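Shares 4 | Comments 2

Flistham Automation Workshop - Notebook, Cell Jusau
February, entry opened 2:40 p.m.

Subject: unplanned stop of the right arm during the case packing task.

At 2:05 p.m. the right arm stopped partway through a reach into the chip case. The controller reported a following error at the wrist joint and removed drive power from that arm. The left arm remained powered and held its position, as the current configuration allows. The operator pressed the emergency stop six seconds later, according to the log. No person was inside the enclosure. No part was broken and nothing left the table.

The entry is written as a near miss under the workshop rules. A joint that stops on its own while the second arm stays live is to be reported whether or not there is damage.

Condition of the cell before the run: both arms had been homed at the start of the afternoon. The software was the Fonseca motion package, the same build used all month. The task was the packing sequence with the open case and a mixed set of small pieces left on the table as clutter. The stop came on cycle 316 of the present series. The series was planned for 1,000 cycles and is suspended until the items at the end of this entry are closed. 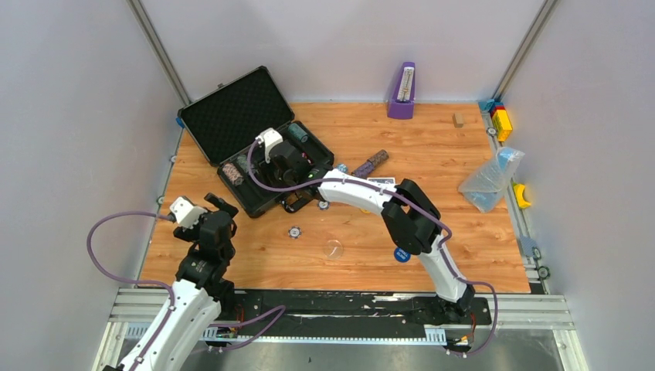

Cell Jusau, packing task. Right arm reaching over the open case, left arm toward the front.

The first explanation considered was contact with the case. The black case sits at an angle to the table edge, and the gripper has to come down between the raised lid and the rows of chips. A contact with the tray divider would load the wrist sideways and could produce the same message. The case was checked for position against the taught pose and was within tolerance. No fresh marks were found on the dividers. The chips were still in their rows. Contact with the case is not excluded, but there is no evidence for it.

The second explanation is the gripper cable, and at present it is the preferred one. The purple cable leaves the right gripper, crosses the tray and follows the forearm back past the elbow. It is held by ties at intervals that were chosen when the task was limited to the front half of the table. With the present reach, the slack needed at the wrist is greater than the slack available on one side of the elbow, and more than is needed on the other. The cable therefore moves through the ties during each cycle. When the arm was powered down and moved by hand through the last part of the reach, the cable drew tight before the end of the motion was reached. On a second try it hung low enough to catch the front lip of the case. Both conditions were repeated several times by two members of staff.

The left arm has the opposite arrangement. Its cable makes a wide loop out toward the left wall. This has not caused a stop, but the loop is longer than it should be in a closed cell, and it is to be corrected at the same time.

Log review, 3:30 p.m.

Wrist current on the right arm was compared between the first hundred cycles and the last hundred before the stop. The average had risen by 33 percent. The rise is gradual until shortly after cycle 280 and steeper after that. A single collision would show a step and not a slope. A cable working its way out of a tie would be expected to show a slope. Friction in the joint itself would also show a slope, so the joint was turned by hand with the cable released from the last two ties. It turned freely in both directions with no rough point. The joint is considered sound for now.

It must be recorded that the current limit warning did not appear on the operator screen. The warning level had been raised earlier this month in order to stop repeated messages during a different task with heavier parts, and it was not set back. The change was made on the controller and was not written in this notebook. Had the level been at its normal value, the warning would have appeared well before the stop. This is an error of procedure on the part of the workshop and should be treated as the main finding, ahead of the cable.

Related check: gripper fingers and mat work, 4:15 p.m.

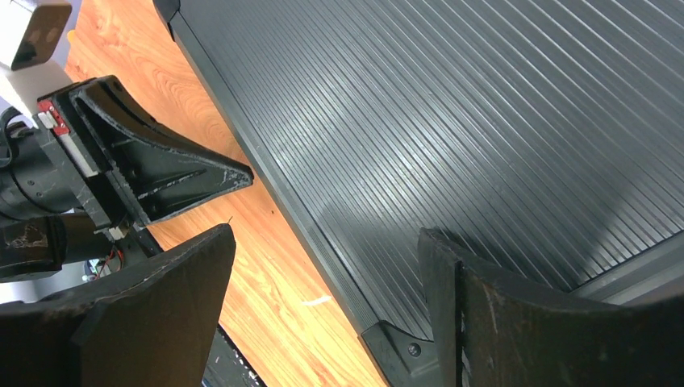 The opportunity was taken to inspect the finger pads on both arms, as a damaged pad can snag and give a similar reading. The black faces are scuffed and have lost paint in places, with the heaviest wear along the edges. On one of the fingers used for the mat work, a thin strip of lighter material is exposed on the inner edge and the marks there are jagged. The pads still close flat against one another and hold the test piece. Wear of this kind is mostly cosmetic, but the jagged strip could catch on a thin rim or on fabric, and the finger is to be replaced at the next service.

The ribbed mat was also considered as a source of load. The ridges are narrow and close together, and a fingertip dragged across them produces a short vibration that is visible in the current trace. That pattern is quite different from the one recorded before the stop. The mat task was not running at the time and is not thought to be involved. It may go on under supervision once the cables have been re-tied.

Behavior of the second arm

A point raised in discussion after the stop was whether the left arm should have remained powered. The present setting exists so that an arm holding a part does not drop it when the other arm faults. That reason is accepted. However, the status light outside the cell continued to show normal operation during the six seconds before the emergency stop was pressed, and a person arriving at that moment would have had no indication that one arm was down and the other was live. The light follows the left controller only. The wiring drawing from Fondport shows both controllers feeding the light, so either the drawing or the cell is wrong. The cell will be traced against the drawing before power is restored to both arms together.

Until then, the door is to stay closed and the key removed whenever either arm has drive power. This applies to short checks as well.

Actions

1. Re-route the right gripper cable with a fixed point at the elbow and one free loop at the wrist. Move the arm by hand through the full reach before the ties are cut to length.
2. Shorten the loop on the left arm and secure it to the upper side of the link.
3. Return the wrist current warning to its normal level on both arms. Done at 4:50 p.m. and checked by a second person.
4. Add a line to the start-up sheet for warning levels. Any change to be written here, with the time it was made and the time it was reversed.
5. Trace the status light wiring and correct the light or the drawing.
6. Order a replacement finger. Stock was checked and there is none on the shelf.

After items 1 to 3, the packing task may be run at reduced speed for 50 cycles with an operator at the stop button. If the wrist current stays level, the speed may be raised. The series is then to be started again from cycle one. The cycles already completed were run with a changing cable load and should not be joined to the new data.

5:20 p.m. - Right arm re-tied. First pass by hand gave clear movement over the whole reach, and the cable no longer comes down to the lip of the case. Left arm not yet done. Both arms left without drive power, key in the cabinet.

Comments (2)
Shared 4 times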